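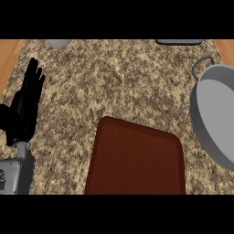
3.2 Stain uptake on sealed and unsealed stone

Reading time: 7 minutes
Print | E-mail this article

Kitchen counters of natural stone are commonly treated with a penetrating sealer, and the interval between treatments is usually left to the judgment of the owner. Caron and Sabatier measured oil uptake on polished granite but did not vary the age of the sealer. The present section reports uptake on slabs from the Encombe quarry, cut from a single block and finished to the same grade.

Each slab was divided into 10 test fields. Half of the fields received one coat of Fiditholm sealer, applied with a lint-free cloth and wiped after the time given on the label. The other half were left bare. Olive oil, red wine and black coffee were placed on separate fields, covered with a glass dish and left overnight. Color was read before and after cleaning with the Pichon meter, always at the same points, as the natural speckle of granite otherwise dominates the reading.

Figure 3. Granite counter surface with speckling in beige, tan, cream and dark brown-gray.

Oil left the largest change on bare stone. Wine and coffee could mostly be removed with water and a mild soap, although lighter patches held a faint shadow. On sealed fields the change from oil was small and did not differ from the meter's own scatter – a result that held for all slabs but one, which had a hairline crack and was left out of the averages.

Wear was simulated by wiping each field 2,000 times with a damp cotton pad. Sealed fields then took up more oil than before, but still less than bare ones. Marty and Gaillard found a steeper loss on Stundau limestone; the two stones differ in pore size, and the values should not be compared directly.

We use cookies to improve your visit. Accept | Settings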